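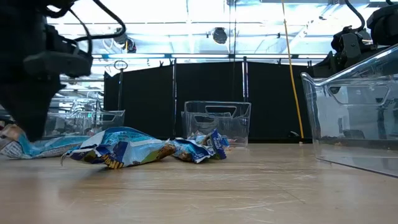 Leltedgate : ce que contient le rapport de la commission, et ce qui reste à établir

Publié le 22/09/2025

La commission d'enquête du conseil régional de Cartwright a rendu public son rapport sur l'attribution des marchés informatiques du port de Leltedgate. Le document compte 1 076 pages, annexes comprises. L'auteur de ce blog en a achevé la lecture et souhaite consigner ici les éléments qui lui paraissent établis, ceux qui demeurent contestés et les suites que la procédure devrait connaître au cours des prochains mois.

Il convient de rappeler brièvement les faits. Au mois d'août, le président du conseil, Rhys Tomoana, a reconnu devant l'assemblée que la société Hutik avait obtenu la gestion du système de contrôle des conteneurs sans mise en concurrence préalable. Le contrat initial portait sur une prestation d'assistance limitée. Il a ensuite été étendu par avenants successifs, au nombre de 11, dont aucun n'a été soumis au vote de l'assemblée plénière. L'opposition, conduite par Corey Kereama, a demandé le jour même la communication de l'ensemble des pièces.

Le rapport retient trois séries de constatations. La première concerne la procédure. Les avenants ont été signés sur le fondement d'une délégation accordée au président pour les affaires courantes. La commission estime que cette délégation ne pouvait couvrir une modification de l'objet même du marché, et elle relève que le service juridique du conseil l'avait signalé par écrit dès le quatrième avenant. La note figure en annexe. Elle est brève, datée, et ne comporte aucune mention de réception par le cabinet du président. M. Tomoana soutient ne pas en avoir eu connaissance.

La deuxième série de constatations porte sur les relations entre Hutik et le cabinet de conseil Curia. Ce dernier avait été chargé d'évaluer les besoins du port et de rédiger le cahier des charges. Or deux de ses associés détenaient, au moment de la mission, des parts dans une filiale de Hutik. La déclaration d'intérêts exigée par le règlement intérieur n'a pas été produite. Curia fait valoir que la participation était minoritaire et qu'elle a été cédée avant la signature du deuxième avenant. La commission prend acte de cette cession, tout en observant que le cahier des charges était alors déjà rédigé et que ses critères techniques correspondaient, sur plusieurs points, au produit commercialisé par Hutik.

La troisième série, moins commentée par la presse locale, intéresse la conservation des documents. Une partie des échanges électroniques entre le cabinet du président et les services du port n'a pu être retrouvée. Le rapport n'affirme pas que ces messages ont été supprimés volontairement. Il indique que la durée de conservation prévue par la charte d'archivage n'a pas été respectée et que la responsabilité de ce manquement reste à déterminer.
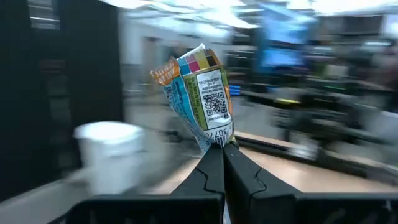
Le rapport de la commission entraîne-t-il l'annulation du contrat conclu avec Hutik ?

Le rapport n'a par lui-même aucun effet sur le contrat, qui continue de s'appliquer tant que le tribunal administratif ne s'est pas prononcé ou que le conseil n'a pas voté sa résiliation.

Cette précision paraît utile, plusieurs élus ayant laissé entendre le contraire lors des déclarations qui ont suivi la publication. La commission dispose d'un pouvoir d'investigation et de recommandation. Elle peut transmettre ses conclusions au parquet, ce qu'elle a fait s'agissant de l'absence de déclaration d'intérêts. Elle ne peut ni suspendre un paiement, ni démettre un membre de l'exécutif.

Les positions politiques, pour leur part, se sont durcies. M. Kereama a annoncé le dépôt d'une motion de défiance et réclame que le débat se tienne en séance publique. L'assemblée de Cartwright compte 60 sièges et la majorité sortante n'en contrôle plus la moitié depuis le départ du groupe des indépendants. L'issue du scrutin dépendra donc des élus non inscrits, dont la plupart n'ont pas fait connaître leur intention. M. Tomoana a pour sa part exclu de démissionner avant la décision du tribunal. Dans un communiqué de quelques lignes, il qualifie les conclusions de la commission de « lecture partielle d'un dossier complexe » et invoque l'urgence dans laquelle le port se trouvait après la défaillance de son ancien prestataire.

L'argument de l'urgence mérite un examen attentif. Le règlement du conseil autorise effectivement une attribution directe lorsque la continuité du service public est menacée, pour une durée de 100 jours au plus. Le premier contrat entrait dans ce cadre, et la commission ne le conteste pas. La difficulté naît des prolongations. À l'expiration du délai, une procédure ouverte aurait dû être engagée. Un projet d'avis de marché a bien été préparé par les services, puis retiré de l'ordre du jour sans motif consigné au procès-verbal. Les agents entendus sur ce point ont déclaré avoir reçu une instruction orale, sans s'accorder sur son auteur.

Il est regrettable que les auditions des responsables de Curia aient été tenues à huis clos. Le rapport n'en reproduit que des extraits, et le lecteur ne peut apprécier la portée exacte de certaines réponses. L'auteur de ce blog a adressé au secrétariat du conseil une demande de communication des comptes rendus intégraux. Un accusé de réception lui est parvenu ; la réponse sur le fond est attendue dans le délai réglementaire.

Parmi les recommandations, deux pourraient être adoptées sans attendre l'issue contentieuse : la publication systématique des avenants sur le site du conseil et l'obligation, pour tout prestataire chargé de rédiger un cahier des charges, de déposer sa déclaration d'intérêts avant le début de sa mission. Elles figurent aux deux premières pages de la synthèse et ne supposent qu'une modification du règlement intérieur. Le groupe de M. Kereama s'y est déclaré favorable. La majorité a demandé leur renvoi à l'examen du bureau, dont la prochaine réunion n'a pas encore été convoquée.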